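Ilgın Ertürk
3/23/26

1/4
Clearing out the hall closet before the move to Tanton. Everything goes on the wood table first, then gets a box: keep, give away, trash. No "maybe" box this time. I had one in October and it's still taped shut.

2/4
First out of the bag was a Rubik's cube. Black plastic, glossy stickers, all mixed up. White center on top, orange center in front. I have never solved one past the first layer. My brother says he can do it in under 100 moves. Keep, so he can prove it.
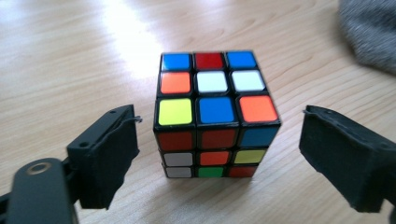 3/4
Slippers next. I wanted to toss these, but the fleece inside is still thick and the new place has tile floors. I felt down to the toe for lost socks and checked the seam. They go in the keep box too. So far I'm bad at this.

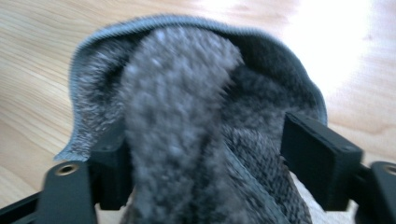 Gray fuzzy lining, knit on the outside.

4/4
Coats are tomorrow. If anyone near Sowah wants a shoe rack, it's free, you just have to pick it up. Message me first, the door buzzer is broken.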